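Home | Fix It | Grow It | Store It

Sorting out the junk drawer

Every house has a drawer that eats batteries. Ours dates from 1965, and so do some of the batteries.

1. Tip it all out and group like with like. Mystery cables are a group. 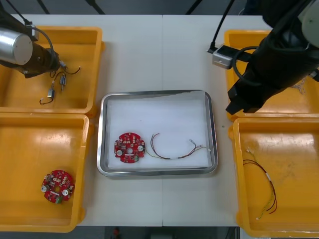
Be firm about keys. If no lock claims one in 30 days, out it goes.

2. Line the drawer before anything goes back. 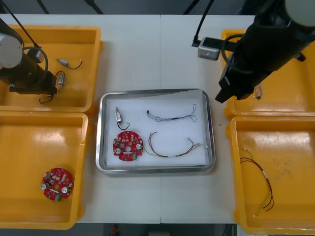
3. Shut it and tell no one.

Comments

Lorna Pascual: Found 100 twist ties. Kept them.

Bo-ram Yang: What about soy sauce packets?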